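Household Science > Cleaning and Materials

Why a Sponge Has Two Sides

Print this page | E-mail this page

A kitchen sponge can have two layers. The yellow layer is foam. It is full of tiny holes, called pores, that hold water. The dark green layer is a scouring pad. Its stiff fibers rub off stuck food.

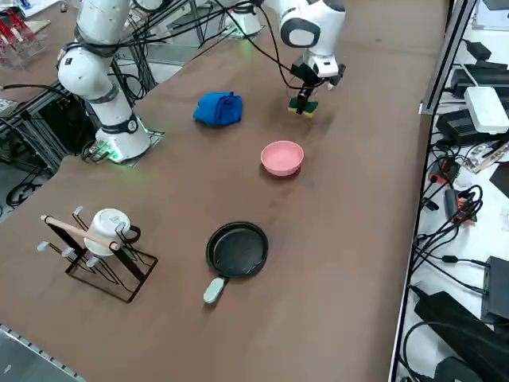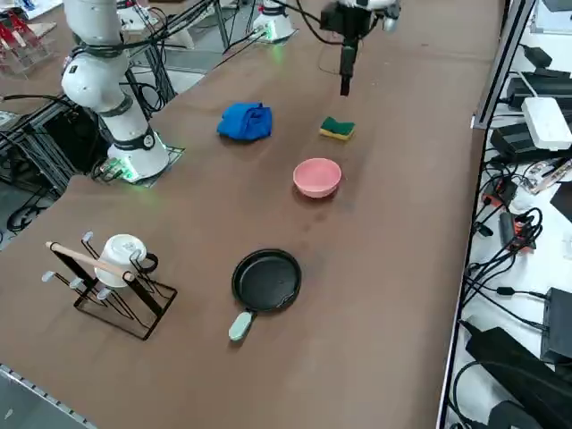
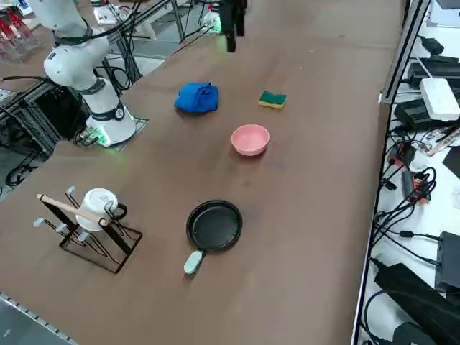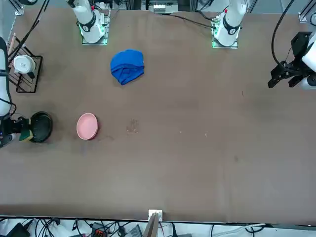
A yellow and green sponge and a black pan, in all four views.

Which side for which surface?

Use foam on a nonstick pan. Scouring fibers can scratch the coating. Foam is also suitable for bowls and mugs. Rinse the sponge when finished, squeeze it, and stand it on edge so that air reaches both layers.

Text: Tegan Kereama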